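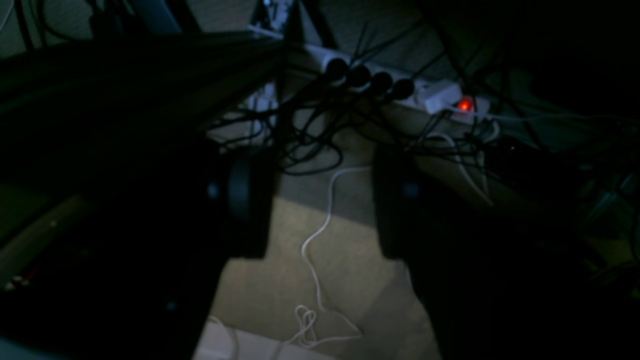

Lukach recalls garage door remotes

3 October 2018 -- Lukach is recalling one batch of its four-channel garage door remotes after complaints that doors opened on their own. 479 units affected, all sold since May through Roleck stores and the Roleck web shop.

The fault is in the learning code chip, the company says. Some remotes keep sending after the button is let go, and a neighbors receiver can pick up the signal and store it. No injuries reported.
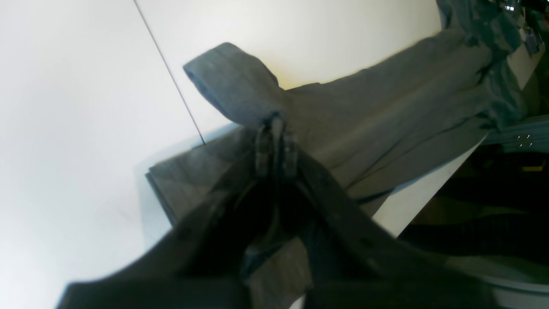 Gray knit fabric held in a gripper.

Check the sticker inside the battery cover. Batch 186 goes back, anything else is fine. Take out the battery first, then clear the remote from the door motor -- hold the learn button for 6 seconds until the light goes off.
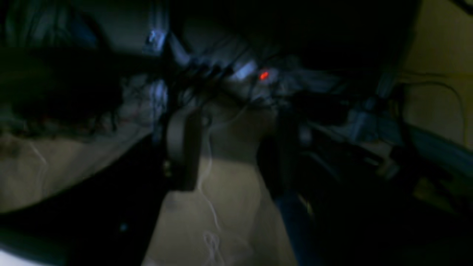 Replacements ship from the Purnenthorpe warehouse, no receipt needed. Kerr brand receivers will have to be paired again by hand, wich takes a few minutes. Wall switches and keypads are not part of the recall. Refunds at any Roleck counter.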